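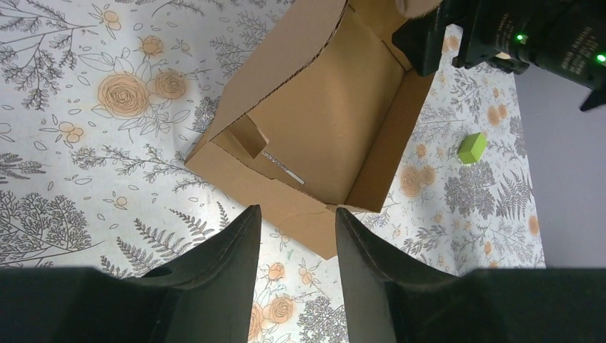
The Pettigrew custody calendar is a wall planner for families living under a shared parenting order, and we love how plain it is! Six colors, one per person, and the big squares leave room for pickup times. Have an open cardboard box on the table, like the tan one on the flowered cloth, and the used pages have a home until the next hearing.

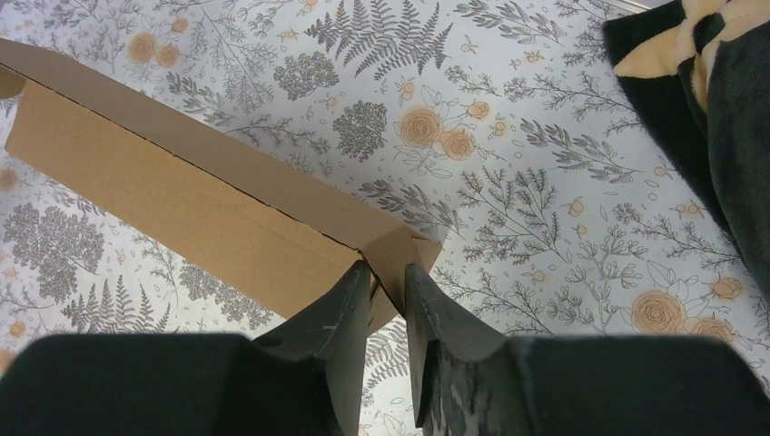 Folke Haugland drew the grid after his own case, and 307 families have tried it so far. It ships flat, and a long brown corrugated box with no printing on it is plenty for storing old years. Refill pages come in packs of 31.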